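Projektbericht: Mini-Basketballkorb für den Schreibtisch

Wahlpflichtkurs Produktgestaltung und Verpackung
Abgabe: 9. September 2026

1. Ausgangslage

Im Wahlpflichtkurs sollte jede Gruppe ein einfaches Tischspiel auswählen, überarbeiten und so vorbereiten, dass es auf dem Schulmarkt verkauft werden kann. Vorgegeben waren ein Budget von 400 Euro für die gesamte Gruppe und eine Arbeitszeit von 46 Stunden. Unsere Gruppe hat sich für einen kleinen Basketballkorb entschieden. Tischspiele mit Karten oder Würfeln gab es im Kurs schon mehrere, ein Geschicklichkeitsspiel fehlte noch.

Der Arbeitstitel des Spiels war zuerst "Tischkorb". Später haben wir den Namen Druvanness übernommen, der aus einer Namenssammlung der Parallelgruppe übrig geblieben war. Die Rohteile haben wir über den Händler Motasport bezogen, das Verpackungsmaterial kam von der Firma Flamska.

2. Anforderungen

Vor dem Kauf haben wir eine Liste mit Anforderungen geschrieben. Der Korb sollte auf einen normalen Schreibtisch passen und ohne Schrauben im Tisch auskommen. Das Netz sollte ein echtes Netz sein und kein Kunststoffgitter. Der Ball durfte beim Wurf aus kurzer Entfernung nichts beschädigen. Außerdem wollten wir, dass man das Spiel nach dem Spielen wieder einpacken kann.

Bei der letzten Anforderung gab es die meisten Diskussionen. Ein Teil der Gruppe wollte einen stabilen Karton mit Deckel, der andere Teil eine Folie, weil sie weniger Platz braucht. Wir haben beides verglichen (siehe Abschnitt 4).

3. Korb, Netz und Unterlage

Die Rückwand hat einen Holzrahmen und eine weiße Fläche mit einem grünen, rot umrandeten Feld. Dieses Feld dient beim Werfen als Zielhilfe. Der Ring ist rot, das Netz besteht aus weißer Schnur. Beim ersten Probeaufbau stand die Rückwand zu steil und kippte nach einigen Treffern nach vorn. Danach haben wir sie weiter nach hinten geneigt, was deutlich besser hielt.

Auf der nackten Tischplatte sprang der Ball zu weit weg. Wir haben deshalb verschiedene Unterlagen ausprobiert: eine Filzmatte, ein Stück Teppich und ein bedrucktes Tuch mit einer Nachtlandschaft. Der Filz bremste am stärksten, rutschte aber auf dem Tisch. Der Teppich war zu dick, der Korb stand darauf schief. Das Tuch war ein Kompromiss. Es bremst den Ball weniger, liegt aber flach, und der orange Ball ist auf dem dunklen und blauen Untergrund gut zu erkennen.

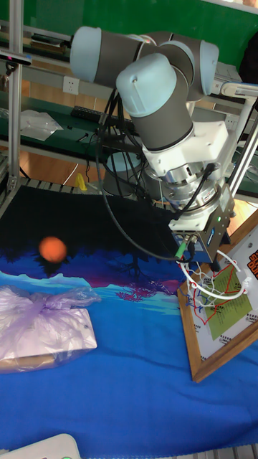 Für die Wurfversuche haben wir eine feste Abwurflinie mit Klebeband markiert. Jedes Gruppenmitglied warf zuerst im Sitzen und danach im Stehen. Im Sitzen war die Trefferquote höher, im Stehen landete der Ball öfter hinter der Rückwand. In die Spielanleitung haben wir deshalb geschrieben, dass im Sitzen gespielt wird. Gespielt wird bis 7 Punkte, ein Treffer über das grüne Feld zählt doppelt.

Das Netz haben wir einmal neu eingehängt. Die Schnur war an einer Stelle so eng geknotet, dass der Ball stecken blieb. Nach dem Lockern der Knoten fiel er ohne Nachhelfen durch.

4. Verpackung

Der Karton schützt besser, ist aber teurer und nimmt im Regal mehr Platz weg. Die Folie ist leicht und lässt sich oben zusammenknoten. Für Kleinteile reicht das nach unserer Einschätzung aus. Die Rückwand dagegen bekam beim Transport in reiner Folie eine Druckstelle am Rahmen.

Am Ende haben wir eine gemischte Lösung gewählt. Die Kleinteile kommen in eine flache Schachtel, die Schachtel wird in Folie gewickelt, und die Rückwand bekommt eine eigene Papphülle. Das Einpacken dauert damit länger als geplant. Eine Klasse aus der Unterstufe hat das Auspacken getestet und kam ohne Hilfe zurecht, nur der Knoten in der Folie war für manche zu fest.

5. Probleme im Ablauf

Die Bestellung bei Motasport kam später als angekündigt, dadurch fehlte uns eine Arbeitswoche. In dieser Zeit haben wir die Anleitung geschrieben und das Tuch zugeschnitten. Die Kostenliste wurde nicht von Anfang an geführt und musste aus den Kassenbons nachgetragen werden. Zwei Bons fehlen bis heute, die Beträge sind in der Tabelle im Anhang als Schätzung gekennzeichnet.

6. Ergebnis

Das Spiel ist in der jetzigen Form spielbar und kann verkauft werden. Die Neigung der Rückwand ist noch nicht fest eingestellt und muss bei jedem Aufbau von Hand gefunden werden. Eine kleine Stütze aus Holz wäre möglich, dafür reichte die Zeit nicht mehr. Die Schablone für die Papphülle und die Spielanleitung liegen im Materialordner der Werkstatt und können von der nächsten Gruppe benutzt werden.

Kontakt | Impressum | © 2026 Chraibi Schulprojekte | Nach oben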